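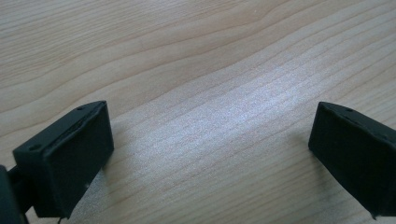
Hand gripper 2, fingers apart over the bench top. Two holes showing on the left finger strip, one on the right.

Wednesday, 14:20

Finger pads swapped on gripper 2 after Mama complained of slip on the Kikuchi bottles. Old pads had 897 cycles on the log, well over 700, where we said we would change them. My fault, the counter was only being read at month end.

Left side: both screws out without trouble, finger face wiped with alcohol, new pad pressed on and left under the clamp for 29 minutes. Speck on the left pad near the lower right corner. Dust or a scuff, did not chase it.

Right side: outer screw was tight. Warmed it, backed it out a quarter turn at a time, replaced it. The old one is in the tray marked scrap, please do not put it back in the kit. Thread in the finger is good.

Joint on the left has a little play if you push the finger sideways. Same as in February, I think, but I have no number from then. Measured today with the feeler gauge: 0.15 mm at the tip. Write it down next time so we have something to compare against.

Zero and span redone in the Jitport tool. Closed reads 0, open reads 59 mm against calipers 58.8. Good enough. First attempt would not save – the tool has to be restarted after the serial cable is moved, and it gives no message. Second attempt saved.

Glare off the bench is strong with the overhead lamp on. The width tracker lost the right finger twice during the span check and found it again when I switched the lamp off. Annunziata Sanna has a gray mat in the Kurnach cupboard; try that before touching the exposure settings, which the other two grippers share.

Open items:
Pads: one pair left on the shelf, order more.
Cycle counter: read it every week, write it on the card.
Screws: no thread lock on the new one yet, bottle is dried out.
Slip test with the Kikuchi bottles: not done, Mama has them until tomorrow.

16:05 Gripper 2 back on its hook with a yellow tag. Leave the tag on until the slip test is in here.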